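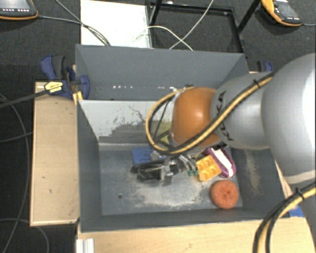 Brornodeck Cycle

The Brornodeck Cycle is a group of linked oral tales recorded in the upland parish of Brornodeck and first printed in a collected edition by the Vekmont Press. It consists of 676 recorded tellings, which the editors sorted into six tale groups. Most of the tellings concern a miller's household and its dealings with a river spirit known as the Gebru. The cycle is used in folklore studies mainly as a source on work, debt and inheritance in small farming communities.

Origin and collection

The tales were taken down by Hagos Ejigu, a schoolteacher who had moved to the parish to run its night school. He began by writing out stories told by his adult pupils and later visited farms on the east bank of the river. His notebooks give the name of the teller, the house where the tale was told and, in most cases, the names of those listening. They seldom give the teller's age.

Ejigu wrote in a private shorthand. Fair copies were made after his death by his niece, Meron Teshome, who also prepared the first index. Two notebooks were already missing when she began. Their contents are known only from page headings in a list that Ejigu kept separately, and tales from them are marked with an asterisk in the printed edition.

Contents

The largest group, the Mill Tales, has over 600 tellings if fragments and repeated versions are counted. In the usual form, a miller borrows water from the Gebru in a dry year and promises to repay it with "whatever stands behind the door." The thing behind the door varies. In east bank versions it is a daughter, in west bank versions a sack of seed grain, and in a small number it is the miller's own shadow.

The remaining groups are much shorter:

The Ferry Tales
The Three Brides
Tales of the Salt Road
The Blind Shepherd
Riddles and Short Pieces

The Three Brides overlaps with the Mill Tales at several points. Some tellers treated it as a sequel - the third bride is named as the miller's granddaughter - while others told it as a separate story with no mill in it at all.

The Gebru

The Gebru is not described in a consistent way. It speaks in most tellings but is given a body in few of them. Where it does appear, it takes the form of a gray heron, a wet rope or an old tax collector. It cannot cross a threshold unless a debt is owed inside the house, and it is bound to accept exact payment. Many plots turn on this second rule, with the debtor finding a measure of grain or water that meets the wording of the promise.

Interpretation

Early readers took the cycle as the remains of a river cult. Wanpen Kaewsai rejected this view in her study of the tellers, arguing that the rules which bind the Gebru closely match local custom on seed loans, including the practice of settling before witnesses in May. She noted that tellers who had themselves lent grain tended to give the spirit a fairer hearing.

Hongmei Lu later compared the east and west bank versions and linked the difference in the promised object to inheritance. On the east bank, land could pass to daughters. Her reading is widely cited, although Shewit Woldegiorgis has pointed out that the west bank sample comes largely from a single household.

Editions

The Vekmont edition prints one full text for each main version and gives the others in summary. It leaves out the names of listeners. A later reprint restores these names and adds Teshome's index, with corrections to the numbering of the Ferry Tales.

See also

Debt in folklore
Water spirits
Tale type indexes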